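January 5, 2022

The Sorensen workshop in Kekville had its doors open in October, and 58 visitors came through over the afternoon, most of them, it must be said, drawn by the robot arm at the back. We stayed on afterward for a coffee and a long chat with the technician who runs that bench.

"People expect it to be fast," she told us, laughing. "It's slow, and I like it slow. You wouldn't want anybody rushing around a processor, would you?" She came over from Bandum, where she had repaired computers by hand for years — 400 in her last year alone — and she still keeps her old screwdrivers in the drawer.

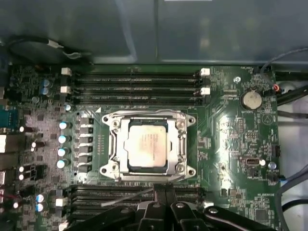
The gripper at work over a motherboard, with the processor in its bracket.

What did the visitors ask her? "Whether it gets bored," she said. "The children ask that, and then the grandparents do too." She would love a longer demonstration next time, with chairs, and perhaps a second bench — "if they'll let me have the corner by the window."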